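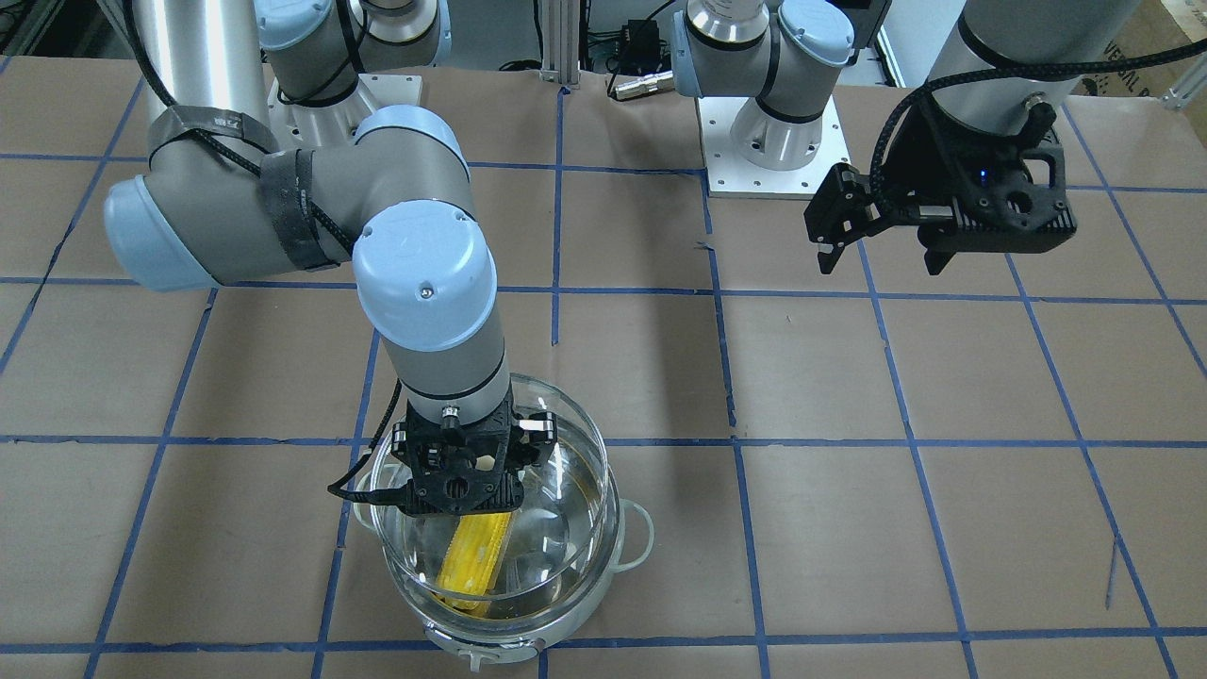

Loop detector bench, August, morning

Re-ran the lane closure playback for the Stirnulwood dual carriageway. Source file is the Levchenko recorder, northbound, 787 vehicle records, the same set Antigoni Spanos used for the first pass. Controller settings unchanged except hold time, now 2 s (was 3 s).

Occupancy in lane 1 agrees with the hand log. Lane 2 still reads high whenever a long vehicle straddles the line. The controller treats it as two vehicles and brings the queue warning on early. Dropping the hold time made this slightly worse. Put it back to 3 s before the next run.

Checked the feeder cable for crosstalk with the lane 1 loop disconnected. Nothing on the scope above the usual noise. I think the fault is in the pairing logic and will stop looking at the wiring.

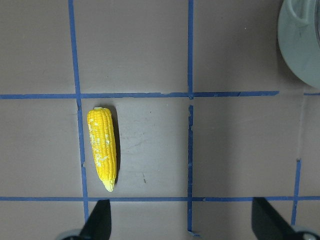
Sign timing

Polyxeni Karagiannis asked for the delay between queue flag and sign change at the Bedmont junction. Measured at the output relay: 600 ms, steady over every repeat. The sign itself adds more, but we have no lamp-side measurement and I would not quote a total yet. The Wimard unit keeps its own clock and had drifted against ours, so the earlier figures from it should be struck out. Efthymia has the old sheet.

Diversion text still shows "USE A ROAD" on the short panel when the road number is missing from the table. Needs a blank default.

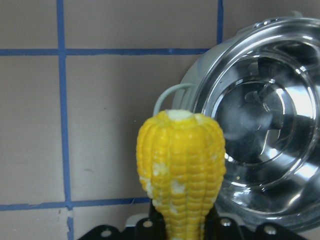

Southbound playback not started. The recorder file opens but the header has the lanes numbered from the verge on one page and from the central reservation on the next. Glykeria to confirm which is right before anyone converts it.

To do: hold time back to 3 s; pairing logic, straddle case only; reset Wimard clock and repeat the relay test.

A.V.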